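Kedham should scrap the early kickoff

Kedham Town have played five home games at noon this season and won none of them. The club says the slot suits families and brings in a better streaming fee. I have a season ticket, I have sat through all five, and I would like the 3 p.m. start back.

Start with the crowd. The gate against Dunine was down 300 on the same fixture last year, and Dunine bring decent numbers. People in this league work in the morning or have kids playing their own games until one. They aren't going to leave at halftime of an under-tens match to watch us defend a corner. 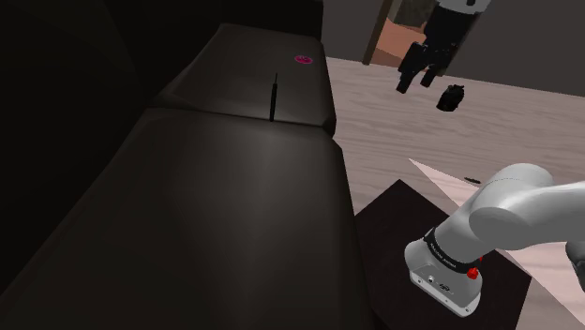
Then there's the football. Tala Hamdan has 16 goals in 18 starts, and most of them have come in the last half hour, when defenders get tired and the lights are on. At noon she looks like everybody else. Pak-hei Liao, the coach, said after the Moodley defeat that his players were "still at breakfast" for the first goal. He was being polite — they were still at breakfast for the second one too.

I understand the money argument. Candance pay for the stream and want a slot with no big match against it. But a fan who watches from the sofa buys no pie, no program and no raffle ticket, and after a few months of it he gets used to staying home.

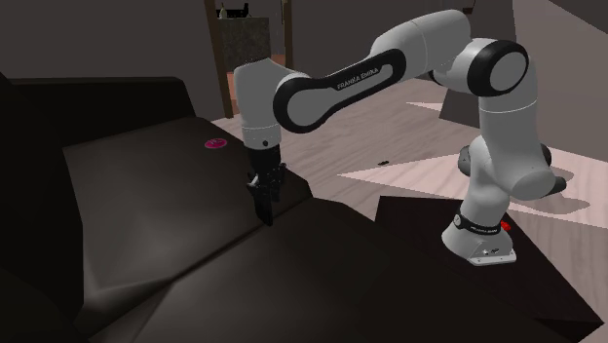
The sofa: stiff competition for a noon kickoff.

The board will set next season's times in November. There are 34 league games on the calendar and half of them are ours to schedule. Give Candance four, in spring, and play the others at three.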